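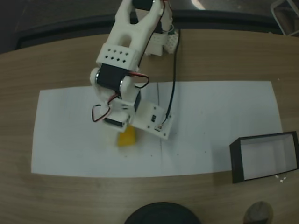

The arm over its practice sheet at the Hulusstead workshop, with the yellow block and the open box used in the task.

Hulusstead group teaches small robot arm to tidy up, one block at a time

A white robot arm made from 3D-printed parts has become the busiest thing at the Hulusstead workshop this July, and the people working with it could not be happier. The group is teaching it to pick up a small yellow block from a sheet of paper and put it in a box. No one is writing out the moves in code. A person steers the arm through the whole job by remote control, again and again, and the recordings are used to train a program that will later try it alone.

The project is called Altau, and it is led by Wing-sze Poon, who started it after watching a class of beginners spend an entire afternoon typing in joint angles. "They were so patient, and at the end the arm waved at the ceiling," she said. "I thought, you all know how to pick up a block. Why can't you just show it?"

Showing it is done with a second, hand-held arm of about the same size. The person at the controls moves that one, and the arm on the table copies every bend of the elbow and every squeeze of the gripper. Motor positions and video are saved together, and each full run from reach to drop is stored as one demonstration. The group has 37 good ones so far. Poon would like many more before the summer is out, and people keep turning up to help, so she may well get them!

The trick is in the variety. Between runs the block is moved or turned a little on the paper, and the box gets shifted too, so the program can't simply learn one path by heart. Chia-jung Ng, who looks after the recordings, also asks people to take their time near the block and to let go only once the gripper is over the box. Fast runs look great, she said, but they are hard to learn from – the fingers close in a blink and there is very little in the data about how they got there.
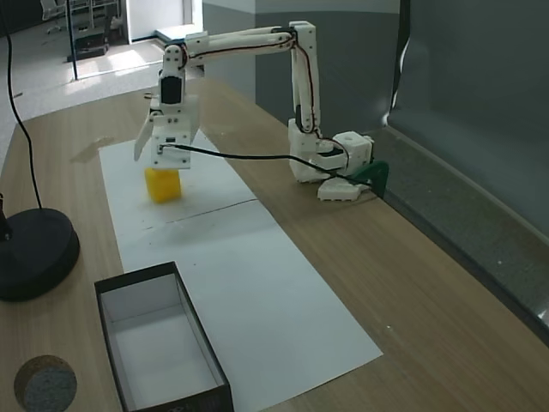 Ng keeps some of the clumsy runs as well, as long as the person recovers and finishes the job. A missed grab followed by a second try is useful, she said, because the arm is going to miss now and then on its own and will need some idea of what to do next. Runs that end with the block on the floor are thrown out. There have been 17 of those, and most date from the first evening, when everyone wanted a turn at once.

Getting the feel of the controls takes most people only a few minutes. The hard part is depth. New drivers tend to stop a little short of the block or come down too far past it, and they lean sideways in their chairs to get a better look. Poon tells them to bring the open fingers down slowly beside the block and close them at the very end. Children, she added, pick this up faster than she did.

The recordings are handled by Mak, a set of scripts that Ng put together over the spring. It cuts each session into separate runs, drops the long pauses at the start, and flags any run where a motor reading goes missing. Mak has caught plenty of loose connectors that way, including one that Ng had been blaming on her laptop for a good while.

A first training test was run overnight on the early recordings. The program took the arm to the right part of the table, opened the fingers and closed them next to the block, missing it by a hair. The room cheered anyway. On later tries it managed five clean pickups, and one of those went all the way to the box.

The next step is called Zondix, and it will add more kinds of objects and a spoken request for which one to move. Poon is in no hurry to get there. She wants the single block to work well first, from any spot on the paper that the arm can reach.

Anyone who would like to try driving the arm can drop in at the workshop after 5 p.m. No experience with robots is needed. New drivers get a few practice runs before anything is saved, and Ng will be at the next table with the laptop.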